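Simulation deserves a proper place in the robotics classroom
Opinion
By Aileen Ocampo

Each June, schools entering the Morasmont student robotics challenge submit their project logs, and each June the judges' remarks favour the teams with the most hardware. The school with a workshop full of motors is praised for its ambition. The school that did its work on ten-year-old laptops is thanked for taking part.

I have coordinated the senior robotics elective at Puson College for 7 years, and I believe this practice should change. Simulated work ought to be marked on the same terms as physical work, and the rules should say so plainly.

The case is partly one of access. An elective with 40 students and one arm gives each student very little time at the controls. In simulation, every pair can run a program 200 times before the end of term, keep a record of each run and learn to read that record critically. A student who must wait two weeks for a second attempt learns mainly to be cautious.

My colleague Chae-won Ko has put the opposing view to me with some force. A simulated block has no sticky label, she argues, and a simulated cable never works loose. I accept the point. Students should meet real equipment before they finish the course, and our own program sets aside 10 lessons for it. Those lessons are better used when the basic errors of logic have already been found on screen.

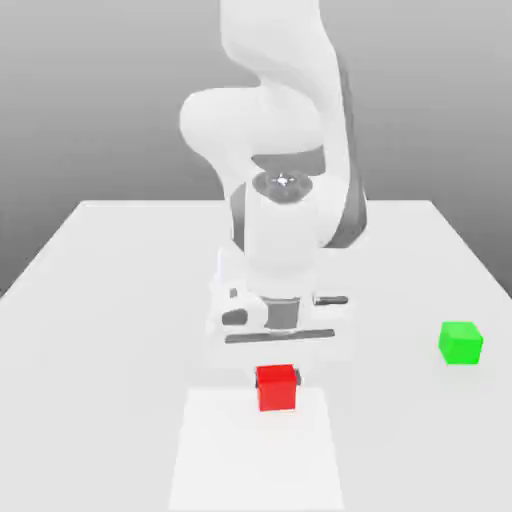
A block-handling exercise in simulation, with the gripper at the red cube. Senior robotics elective, Puson College.

Tasks of this kind look modest - a few blocks on a table - and judges tend to pass over them quickly. They should ask to see the code and the failed runs as well. The Morasmont organisers could begin by publishing a single marking guide for both kinds of entry, and by releasing it before teams enrol.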